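Desk pad

A desk pad is a flat sheet laid over a table or desk to give a softer, cleaner, or more even surface to work on. Older names include desk blotter, writing mat, and desk cover. Pads are sold in leather, felt, cork, rubber, coated paper, and many kinds of plastic, and they range in size from a single place setting to a sheet that covers the whole desktop. Sellers have claimed a great many benefits for them. Few of those claims have been tested with any care.

Origins

The desk pad is usually said to descend from the blotter, a sheet of absorbent paper held in a stiff frame and used to take up wet ink. This account appears in most trade histories and is probably right as far as it goes. It leaves out the cloth and leather covers that were already being fixed to writing tables well before blotting paper was cheap. Pirjo Sjöberg, in a short study of office furniture, argued that the two lines of objects had little to do with each other until makers of stationery began selling them as matched sets. Her evidence is mostly catalogs, and catalogs show what was offered for sale, which may differ a good deal from what people had on their desks.

When ballpoint pens took over, the blotting sheet lost its purpose. The frame and the corner pockets stayed on for decades as decoration. Some pads are still made with corner pockets that hold nothing.

Materials

Leather is the traditional choice for expensive pads. The word is used loosely in the trade, and a pad sold as "bonded leather" may be mostly glue and backing. Real hide marks easily, darkens under the forearms, and curls in dry rooms. Admirers call this patina.

Felt and wool pads are quiet and warm to the touch. They also collect crumbs and cannot be wiped clean. Plastic pads can be wiped clean, although soft plastics may react with some desk finishes and leave a dull or sticky patch if left in place through a hot summer. Makers seldom mention this on the package.

Cork is often described as naturally resistant to germs. The claim is repeated from one seller to the next, generally without a source.

Color

Pale blue and pale green pads have been promoted as restful for the eyes. The idea is old and has some common sense behind it: a bright white surface under a strong lamp can be tiring, and a duller one throws back less light. Going from there to a special virtue in blue is harder. The trial most often cited was run by the Drammont company on its own products, with 35 office workers who were told in advance which pad was supposed to help. Kendra Penner, reviewing the work later, pointed out that the workers were asked how they felt and were never given a reading or sorting task that might have shown a difference. The company's sales sheet continued to quote the result.

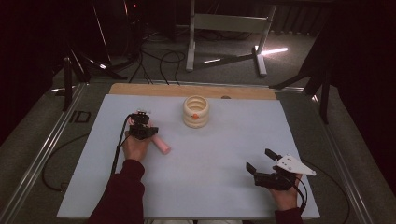 Does a desk pad protect the desk underneath it?

It protects the desk from scratches, pen marks, and small spills for as long as the pad stays flat and its underside stays clean. Grit trapped below a pad can scratch a finish worse than ordinary use would, and a covered area often ends up a different shade from the wood around it.

Comfort and posture

Padded desk mats are widely advertised as easing strain in the wrist and forearm. A hard desk edge pressing on the arm is certainly unpleasant, and a soft layer over it may help. The stronger claim, that a mat prevents injury, rests on very little. Carla Mahasneh and Pentti Leinonen compared two mats, one sold under the Nellier name and one plain sheet of foam, and found that users could not reliably tell which was the more expensive. They did not measure injury at all, though their paper is sometimes cited as if they had.

Chair height and desk height matter more by most accounts. Neither can be fixed with a mat.

Standards and sizes

There is no agreed size for a desk pad. Tikkanen, a maker of school and office goods, tried to promote a fixed width of 105 centimeters, which happened to suit its own desks. Other makers ignored it. Terms such as "large" and "executive" have no set meaning, and buyers are better served by a tape measure.

See also: Blotting paper; Place mat; Writing slope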